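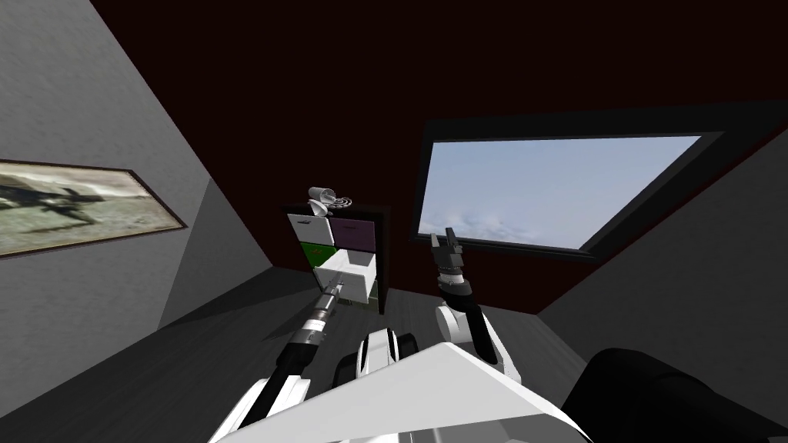
Attic room with skylight, computer rendering.

Hestimside Card Room case

The Hestimside Card Room case was a criminal prosecution over an unlicensed betting and card operation in the town of Hestimside. Usually shortened to "the Batitz case" after Batitz Vending, the company that held the lease. Charges: illegal gambling, money laundering, failure to file tax returns.

Background

Batitz Vending placed snack machines in bars and truck stops. From its second year it also took bets on football and ran card games on the upper floor of its office. Players bought in with cash, losses were carried on a paper ledger. Winnings often went out as fake invoices from a second firm, Maurya Supply - which had no staff and no stock.

Investigation

A bank flagged 13 deposits in February, all just under the reporting limit. Police searched the office on 25th December, when a holiday game was under way. Seized: the ledger, two phones, cash. The ledger listed 2,944 separate bets.

Trial and sentences

Seven people were charged. Five pleaded guilty early and got probation. The other 2 went to trial and were convicted on the laundering counts, aquitted on one tax count. An appeal over the search warrant failed.

Aftermath

Maurya Supply was dissolved. The vending routes were sold to Soder, a competitor, wich kept most of the machines in place. Forfeited cash went to the county.

See also: Bookmaking, Structuring (banking), Asset forfeiture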